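May 24, 2024
Posted by the Kivbridge Trauma Support Group office

Minutes of the quarterly meeting

Present: 7 members. Apologies: 2. The minutes of the last meeting were agreed.

Counselling fund. The balance stands at £3,496. A grant of £1,880 from Pririne was confirmed and will pay for evening sessions for adults bereaved by violence.
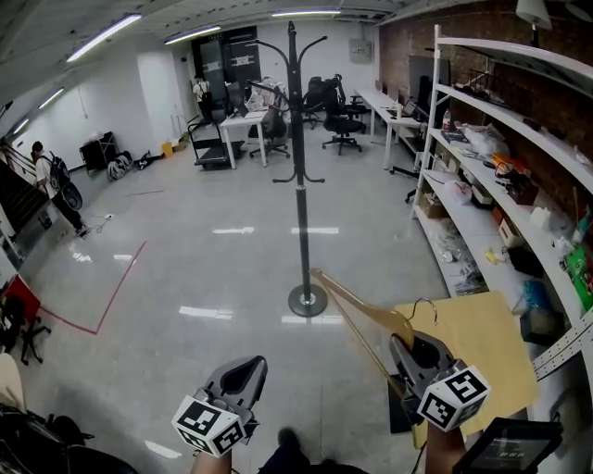

Waiting list. Members asked for people to be told sooner when a place comes up. The office will ring first, then write – letters alone are too slow.

Training. The Dutimetti course on sleep and nightmares was approved for peer supporters. Dates to follow.

Any other business. The grounding exercises leaflet needs larger print.

Next meeting: July, same room.

Contact the office | © 2024 Kivbridge Trauma Support Group | Back to top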